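The Drindelar Everyday Cloth in Bright Green
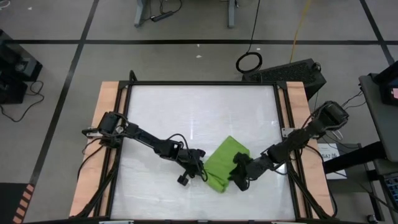
We started selling the Drindelar cloth when our shop in Tavton was mostly dish brushes and enamel pails, and it has quietly become the thing people come back for, sometimes driving all the way from Rustercombe to get another stack. It's a plain square cloth for drying, wiping, lining a bread basket or throwing over your shoulder while you cook, and it comes in several colors, but the green is the one we reach for ourselves. It is a really bright green, the kind you can find again after you've dropped it on a pale tabletop and walked off to answer the door. Even bunched up into folds at one end, the way it lands when you let go of it in a hurry, it stands out beautifully against a white surface, and for those of us who are forever putting a cloth down and losing it, that is worth a good deal!

What it's made of

The Drindelar is all cotton, woven in a small, close pattern that takes up water quickly and doesn't leave much behind in the way of fluff. It's a medium weight. We have carried thicker cloths over the years and always felt a bit let down by them, as they took forever to dry on the rail and got that sour smell by the second evening. This one hangs dry overnight in an ordinary kitchen (a little longer in August, if your August is as muggy as ours). The edges are hemmed on all four sides with matching thread, and the corners are turned and stitched twice, so they shouldn't start to fray the first time they go through with the towels.

There is a bit of stiffness when the cloth is new. Please don't judge it on the first day. Wash it two or three times and it loosens up and starts to drink up water properly, and after a month or so of regular use it has gone soft in the hand and folds any way you ask it to.

Using it around the house

Most of our customers keep a few in the kitchen drawer and a couple more under the bathroom sink. It does very well on glasses and on stainless steel, where you want to finish with a dry cloth and no streaks, and it's lovely for wiping down a table after breakfast. Damp it, wring it out hard, fold it in four and you have eight clean faces to work through before it needs a rinse. For dusting we like it very slightly damp. For hot pans we'd ask you to use a proper pot holder, as a single layer of cotton is too thin for that, and a wet one will let the heat straight through.

They're also nice for children learning to fold laundry, being a manageable size and the same on every side. A customer wrote to tell us her whole family learned on these, and that the corners still don't meet, and that she has stopped minding.

Washing and care

Wash the green cloth with other colors the first couple of times, on warm. After that it can go in a hot wash with the rest of the kitchen things. Tumble dry on low or hang it up, whichever you like. Skip the fabric softener, which coats the cotton and makes it push water around. Bleach will take the color out in patches, so keep that for the white ones. A little shrinkage is normal on the first hot wash, and we've had the cloths cut slightly generous to allow for it.

Ordering

Item number 107, bright green. Sold singly or in a bundle of 10, folded and tied with cotton tape. The same cloth is available in natural white, rust and a dark blue, and you're welcome to mix colors in a bundle if you leave us a note at checkout.

The cloths are woven and hemmed for us by Salameh, a small mill we've bought from for years, and they come in by the carton a few times a year. We sold over 701 of the green last season, which is a strange number to be proud of, but there it is. If the color you want is showing as sold out, put your email in the box and we'll write as soon as the next carton is unpacked.

Unused cloths can be returned in their tape. If a hem comes undone on you, send us a note and we'll put a new one in the mail.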